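Fladedel opens up its notes on keeping a tabletop robot arm running

TRASENSIDE, 2025-10-23 — I'm Korkor Wumbei, and I look after the robot arms at Fladedel. Today we're putting out Rindix, our free setup and care guide for small tabletop cells, and since I wrote most of it (a lot of it standing up, with a hex key in my other hand) they've let me do the announcement too!

Rindix started in April as a page of notes taped inside a cabinet door. I'd been away for a week, came back to a cell that kept setting things down in slightly the wrong place, and spent most of a morning hunting for the cause. It was a bracket that had worked itself a hair loose. Two minutes with a driver and we were back in business. After that I wrote down everything I check before I let an arm pick up so much as a bottle cap, and the page grew, and then people at our other site in Paju started asking for it.

The cell I use most is the one we call the pick-and-place table. It's a PiPER arm over a plain white tabletop, and the job is moving small everyday things in and out of a shallow tray. Pretty ordinary stuff, but it's hard on the setup. By our own count the cell has done 4,000 picks since we began logging, and every fault we found along the way went into the guide. 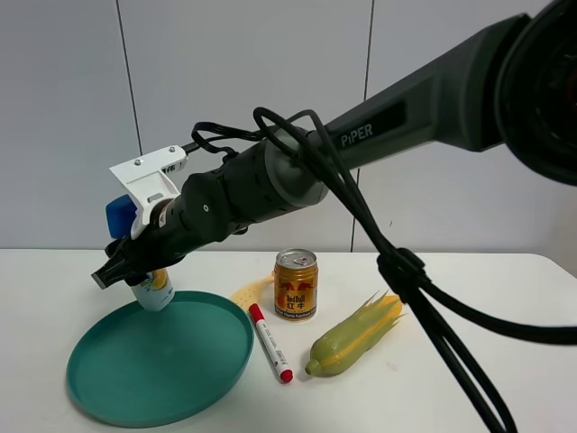

The PiPER arm at Fladedel holding a small bottle just over the rim of the tray.

So what's in it? The longest chapter is on cables, and I make no apology for that. A cable that's too short tugs at the wrist when the arm reaches, and one that's too long finds something to snag on. Rindix shows how to leave a loop near the joint, where to put a clip, and how to run the arm slowly through its full reach while you watch the slack. Do this before you power up the gripper. Please.

Next come brackets and screws. We check ours every 200 picks, which takes me about 8 minutes with a cup of coffee going cold next to the keyboard. You put a paint mark across each screw head and the part it sits in, and after that a glance is enough to tell you if anything has turned.

Then there's the gripper. We wipe the fingers down at the start of a shift, close them on a light object, and lift it a little way off the table. If it droops or twists, stop there and go to the troubleshooting pages. Don't just crank up the grip force! I did that for months, and I have the dented bottles to prove it.

There's also a short section on choosing what to practice with. I like a mixed bunch: something round, something slim that wants to roll, something with an awkward outline. An arm that's only ever been checked with one shape will surprise you the first time it meets another.

Rindix runs to 7 chapters, plus a one-page checklist for the wall. It's written for whoever ends up with the hex key, so you won't need an engineering degree to follow it. You can download it from the Fladedel website starting today, or pick up a printed copy at our front desk in Trasenside. The Paju site will have copies too, as soon as the box gets there.

If you try it and something's wrong or missing, write to me. I'm already collecting fixes for the next edition, and the chapter on worn finger pads is still thinner than I'd like — send photos if you have them.

Press contact: Korkor Wumbei, Fladedel, Trasenside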